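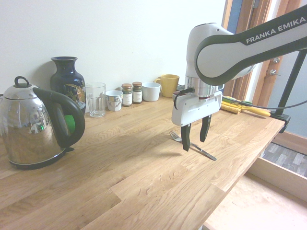

Picking up a fork is easy for you. For a robot arm it is one of the harder jobs in the kitchen, and it is one of the jobs that went wrong most often at the Plustilley workshop in January. A fork is thin and it lies flat. The arm has to bring its two black fingers down over the metal, stop just above the worktop, and then close them. If it stops too high, the fingers shut on air. If it goes too low, they press into the wood.

The people at Plustilley were teaching their arm to put cutlery away. They call the program that runs it Amano. In one month Amano tried to pick up a fork 300 times. It missed 27 of them, and on one try it did something worse. It pushed down on the worktop and kept on pushing. 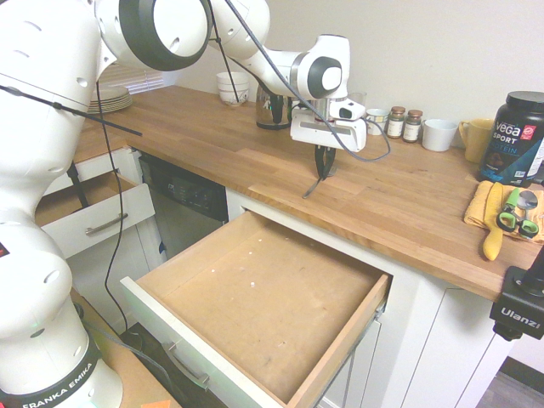 Written by Bestlow Young Readers, science desk

What went wrong?

A robot arm does not know where the worktop is in the way that you do. Somebody has to tell it. The people in the workshop measure the height of the wood and type the number in. On the day of the fault, the number was wrong by a few millimetres. That is about the thickness of a few coins. The arm thought there was still a gap under its fingers, so it carried on moving down.

The arm has sensors in its joints. These can feel when something is pushing back. When the push gets too strong, the arm is meant to stop and hold still. It did stop, but later than it should have, as the limit had been set too high. One finger was bent and there was a small dent in the wood. No one was hurt.

Drawers can cause trouble too. When a drawer is pulled open it sticks out into the space where the arm moves and where people walk. The arm only knows the drawer is open if it has been told, or if it has checked. 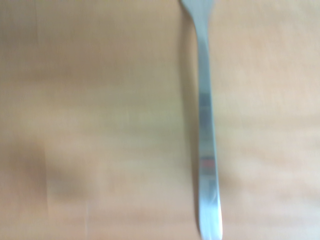

Shiny metal made the job harder. A camera does not see a fork, it sees patches of light and dark. Polished steel acts a bit like a mirror, so the colours on it change when the arm moves. A shadow next to the handle can look like part of the handle. If the camera is moving, the picture can be blurry as well. The program then has to guess where the edge of the metal is, and some of its guesses are bad.

What did they change?

The worktop is now measured every morning before the arm is switched on. The limit for pushing is much lower. The arm also slows down for the last part of the way, so that if it does touch the wood it touches it gently.

There are rules for people as well. Stay out of reach while the arm is moving. Know where the stop button is before you start. Never put your hand in to straighten a fork, even if the arm looks as if it has finished. It may only be waiting for its next instruction.

Words to know

Gripper: the part of a robot arm that holds things.
Joint: a place where the arm can bend or turn, like your elbow.
Sensor: a part that measures something, such as light or a push.
Fault: when a machine does not do what it should.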